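Lista de verificação: posto de preparação automatizado, linha de fruta
Unidade Farnport, dezembro de 2020
Revisão anterior: outubro

1. Paragem de emergência ao alcance do operador: conforme.
2. Força de contacto limitada no controlador: conforme. Valor registado: 13 N.
3. Inspeção das juntas dos dedos às 500 horas: conforme.
4. Marcação no pavimento: não conforme. Repintar do lado da passagem.
5. Formação dos operadores: parcial. O turno da noite não fez o módulo de rearme.

Comentários
A colocação da fruta no prato deixou de ser manual. O operador passa a vigiar o ciclo e a retirar peças recusadas, com menos esforço de punho e mais tempo de pé. Pedir tapete antifadiga.
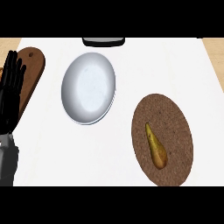

6. Rearme só com as duas mãos fora da mesa: conforme.
7. Rotação de tarefas afixada: não conforme. A escala ainda é a do posto manual.

Ponto 4 a corrigir antes do arranque do segundo turno.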